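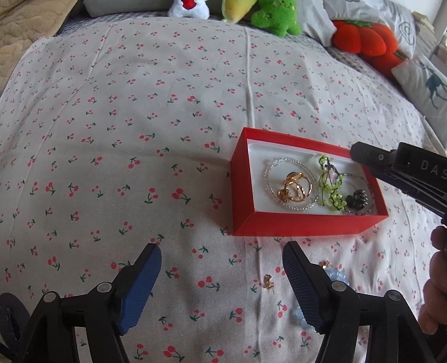 Flornby Hand-Held Gripper, Build-It-Yourself Pair
Oler Home Workshop / Tools and Kits / Part no. 3272

In stock. Sold as a pair, left and right. Single units on request.

The Flornby is a two-finger gripper you hold and work yourself. A camera rides on the body and looks out over the fingers, so every grasp you make is recorded from the gripper's own point of view. Take the pair through a chore and you come away with a demonstration you can use to teach a robot arm the same chore. We've been building them on the end of our bench since January and we still fight over who gets to try the new set first.

What we like most is how small it will go. Everybody's first demo is blocks, and blocks are fine, but blocks are easy! Try putting jewelry away in a lined box on top of a bed. Bracelets, rings, a thin chain, a claw clip, one tiny gold charm or earring sitting by itself on the sheet. The sheet gives when you press on it, the small pieces sit low in the fabric, and chains love to hook themselves on whatever is next to them. You learn more about your finger alignment from a task like that than from a whole evening of stacking cubes.

The fingers

Each finger is a set of black angled links, and the pair of fingers turns on four pivots with round silver-gray caps. Opening and closing is smooth once the pivots are set properly (see Assembly, and please do read that part). The tips carry ribbed dark blue pads. The ribs run the full face of the pad and they do a lovely job on beads, which used to shoot out sideways from our old flat tips and roll under the fridge.

Pads are held on with a single screw from the back and can be swapped without taking the finger apart. If you do a lot of fabric or soft toys you will wear the ribs down eventually. Spare pads are on the Parts page.

The strap

There's a dark strap on the body. Set it snug, then back it off one notch. Too loose and the gripper twists in your hand when you pick from one side, and it shows up in the recording as a little wobble right before the grasp. Left-handed builders can thread the strap from the other side, the slots are the same.

What comes in the box

Two gripper bodies, black
Finger links and pivots for both, bagged by side
Ribbed pads, one set fitted, one set spare
Two straps
Screws, washers and a hex key
Camera brackets (cameras not included, see below)
Printed build sheet

You supply

A small screwdriver
A table you can leave things on overnight
Two matching wide-angle USB cameras
A computer to record on

Assembly

Allow an evening for the first one. The second goes together in around 15 minutes and you will feel like a genius.

Lay out the links for one side and match them against the build sheet before you pick up a screw. The left and right sets look nearly identical on the table. Start all the pivots loose, work the fingers open and shut by hand, then tighten each one a little at a time, going around in order. Stop when the finger moves freely with no side play. Fully tight is too tight.

Close the fingers on a strip of paper and pull. It should drag evenly across the pads. If it slides out on one side, loosen the pad screw, square the pad up and try again. We got lazy about this on one of our own sets and spent a week blaming the camera.

Fit the camera bracket last. Aim it so both fingertips are in view when the fingers are wide open, with some clear space between them. Once it's where you want it, mark the position with a paint pen. It will get bumped.

Recording at home

Any room works. We've had good sessions on kitchen counters, rugs, a workbench covered in sawdust, and beds. Printed sheets and patterned blankets make the background busier, and we like to have some of that in the mix. Leave the pillows and the plush toys where they are. A model that has only ever seen a bare gray table is going to have a rough time in somebody's bedroom.

Keep tasks short at first. Ten good runs of one task beat a long messy session. Start each run with the pieces in new places, turn the box to a different angle, and use both grippers if the job calls for it: one to steady, the other to pick. For tangles, go slowly, lift a single piece and give it time to hang before you move sideways. Chains are the hardest thing we have tried so far and we love them.

If you fumble a pick, carry on and recover it. Those runs go in a separate folder here, and we've been glad to have them.

Software

The recorder is called Bhardwaj and comes as a free download with the kit. It takes both camera feeds, lines them up on one clock and saves each run to its own folder. Press the space bar to start and again to stop. There's a viewer too, plain looking but quick, with a slider for stepping through a grasp. Converting for your own training code takes a short script, and a starter version is in the download.

Good to know

Maximum opening is 10 cm at the pads. The Flornby is for light household things. Mugs are okay, full saucepans are not. Clean the pads with a damp cloth and let them dry before you record. Keep long hair and dangling sleeves away from the links, which can pinch.

Works with

Zulaneo bench stand, for parking the grippers between runs
Zulaneo carry case, fits the pair with cameras attached
All earlier Flornby pads except the flat ones

Coming next

A narrower fingertip for earring backs and small charms. The test prints are on the bench now and the second shape is already much better than the first. Owners on the mailing list will get the print files as soon as we stop fiddling with them.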